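How does a robot learn to pick things up?

Think about how you learned to tie your shoelaces. Somebody showed you, then you had a go, and then you had lots more goes! Robots can learn from being shown things too, but they need far more showing than you did.

At Sesik, Pavithra Subramaniam and Dinesh Reddy spend their mornings being teachers for a robot. They use a gripper you hold in your hand, a bit like a litter picker, with two chunky fingers and a camera that looks out past them. Squeeze, and the fingers close. Let go, and they open again. All the while the camera is recording what the gripper "sees".

Each try from start to finish is called an example. Pick up a spoon and pop it in a cup: one example. Put everything back in a different place and do it again: that's another! In June the team recorded 1,462 of them, and 221 were just spoons.

Why so many? If the spoon was always in the same spot, the robot might only learn about that spot. So Dinesh turns it round, slides it along or swaps it for a bigger one.

Then a computer looks through all the examples and hunts for patterns. When should the fingers open wide? When is it time to squeeze? It starts with guesses, and the guesses get better with practice, just like your shoelaces did.
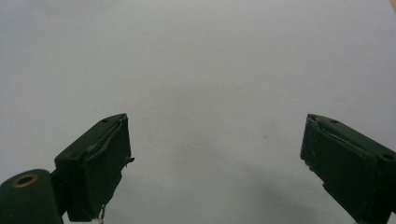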